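Plirkow Home Pages
Kitchen and Workshop
Tips
Readers' Letters
Archive

Storage Tips I Stopped Believing

October 2020

Every fall I get the same list of bottle and jar advice in my inbox, passed along by people who mean well. Decant everything. Label everything. Turn this upside down, lay that on its side. I have a small kitchen, a smaller workshop and not much patience, so I tried the popular ones through the summer and kept notes. Most of them came up short.

Decanting first. The idea is that your dish soap, oil and window cleaner look nicer in matching bottles. Maybe they do. What you lose is the printed label with the directions and the warnings, and with anything stronger than hand soap you want those words in front of you. I moved a floor cleaner into a plain bottle in August and by the end of the month I couldn't remember how much went in a bucket. It went back in its own bottle. Never put a cleaner in something that used to hold a drink, however well you rinsed it.

Then there is laying bottles down to save height on a shelf. It works for a full bottle with a good screw cap. It does not work for flip tops, pumps or anything with a sprayer, and I have the stained shelf paper to prove it. Before you trust a cap, wrap a paper towel around the neck, lay the bottle on a tray and leave it for 72 hours. A dry towel means you can go ahead. I tested five this way and only two passed. 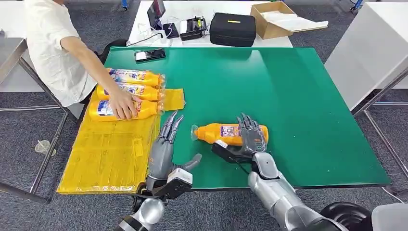

Orange bottles on a green mat, all of them on their sides.

Shelf liners come next. I bought the ribbed kind from Sterov and the flat kind from Zakent, and I can't say either one stopped anything from sliding. The ribs fill up with crumbs. What did help was a cheap baking sheet with a rim, one per shelf. It pulls out like a drawer and goes in the sink when it gets sticky.

Multipacks. Are they cheaper? Sometimes. Check the price per ounce on the shelf tag, and take a calculator if the tag is missing, as it often is on the sale end of the aisle. I once bought a 3-pack of stain remover that cost more per ounce than the single. If you do buy the pack, open it when you get home and write the month on each bottle with a marker. Old liquid cleaners can separate or go weak, and a bargain at the back of the closet isn't one.

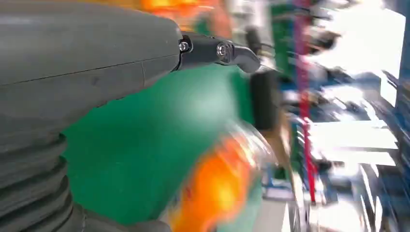

Vinegar gets recommended for everything, and I will grant it kettles and shower heads. Keep it off marble and other natural stone, and never mix it with bleach. As for the baking soda and vinegar fizz down a slow drain, I tried it three weekends running. Lots of noise, same slow drain. A plastic drain snake brought up the hair in one go — ugly work, but it was over before the coffee was ready.

Sticky caps: warm water, a rubber glove, turn. You don't need the special gripper pad. Wipe the threads before you close it again and it won't stick so badly next time.

Glue bottles in the workshop are the one place I changed my mind. Storing wood glue cap down does keep it ready to pour, provided the tip is clean. Mine sit in an old mug.

Next month: drawer dividers, and whether the Zakharchenko kind are worth the money. I have my doubts.

Filed under: storage, cleaning, workshop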